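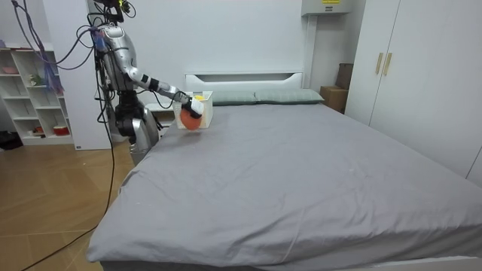

*La cama grande del dormitorio blanco, con la cestita blanca en su esquina.*

Abrí el blog para hablar de sábanas y al final me escribís casi siempre lo mismo, así que voy juntando aquí las respuestas (y las retoco cuando cambio de opinión, que me pasa bastante).

## ¿Cada cuánto cambias las sábanas?

Una vez a la semana en verano y cada diez días en invierno. Si duermes con perro, gato o niño con galletas, ya te digo yo que semanal todo el año.

## ¿Percal o satén?

¡La pregunta eterna! El percal es fresco, mate y un poco tieso al principio; el satén cae mejor y abriga más, pero se engancha con nada. Yo soy de percal a muerte. Mi madre dice que parece papel y tiene parte de razón las tres primeras noches.

## ¿Los 500 hilos se notan?

Menos de lo que pone en el envoltorio. Hay fabricantes que cuentan cada cabo del hilo retorcido por separado y así la cifra sube sola. Prefiero un algodón de fibra larga con menos hilos que uno de 500 hecho con fibra corta, que a los pocos meses saca bolitas.

## ¿Qué marcas usas?

Ahora mismo tengo dos juegos de Flitia y una funda nórdica de Anden. Los de Flitia los compré yo, la funda me la regaló mi hermana por mi cumpleaños. No me patrocina nadie, aunque si alguien quiere mandarme almohadas, tengo buzón.

## Mi bajera se sale de las esquinas, ¿qué hago?

Mide el alto del colchón CON el topper puesto. El mío pasa de los 25 centímetros y las bajeras normales saltaban todas las noches. Busca «fondo extra» o ponle tiras elásticas con pinza por debajo, que son feas pero no las ve ni el gato.

## ¿Suavizante sí o no?

En toallas, jamás. En sábanas, un chorrito muy de vez en cuando. Si el agua de tu zona es dura, prueba medio vaso de vinagre blanco en el aclarado (no lo mezcles nunca con lejía, por favor).

## ¿A qué temperatura lavas?

A 40 lo normal, a 60 si ha habido gripe en casa. Y mira la etiqueta, que luego me llegan mensajes de gente con una bajera de cuna.

## ¿Hay que plancharlas?

Yo plancho solo las fundas de almohada y el embozo. El resto lo tiendo bien estirado y lo doblo en cuanto se seca.

## ¿Dónde guardas los juegos?

Cada juego dentro de una de sus fundas de almohada. Lo probé con cajas Skolier y muy monas, pero en mi armario no cabían de fondo, así que acabaron llenas de cables.

## ¿Vas a hacer la guía de edredones?

Sí, está a medias. Me he atascado en la parte del plumón, que tiene su miga. La publico en noviembre, y si se me hace larga la parto en dos.

*Última actualización: 2025-11-03*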